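**Akon opens its Tisasville lab for an afternoon**

16 May 2018

Akon let the public into its Tisasville lab for the first time this month, and 91 people signed up. Most of the visit was spent in front of a large screen, where staff ran the company's arm in simulation. The arm works from its own pedestal, with a gripper that reaches across to a black table next to it. The job for the afternoon was picking up small tools, which the team says is harder than lifting boxes because a thin handle leaves very little room for error.
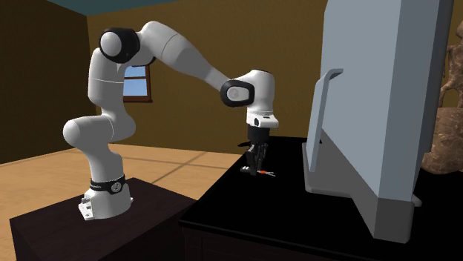 Each practice run gets a score, and the team goes through 1000 of them before a new setting is tried on the real machine. Visitors could change the speed and the grip height from a keyboard at the front. The line for that was long, and the session ran 19 minutes over.

Questions afterward were mainly about cost and noise. Akon did not give a price.

The next open day is in June at the Trollport site, with room for 110 visitors. Sign up at the front desk in either building. Parking in Trollport is behind the Amato warehouse.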